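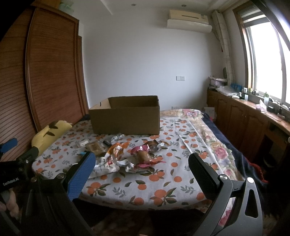
"Was kommt zuerst in den Karton?", fragte Aranka.

"Die Cracker, flach auf den Boden", sagte Tomoyo. "Die Tüte zum Schluss."

Das Paket sollte am Montag nach Gakemgate gehen, zu Esko, der dort seit Januar in der Nachtschicht arbeitete. Er hatte geschrieben, der Automat im Flur sei wieder kaputt. Aranka strich das Laken glatt und suchte den Zettel mit der Adresse - Zimmer 326, zweiter Eingang.

"Und ein Brief?"

"Schreib du. Mir glaubt er nicht, dass es uns gut geht."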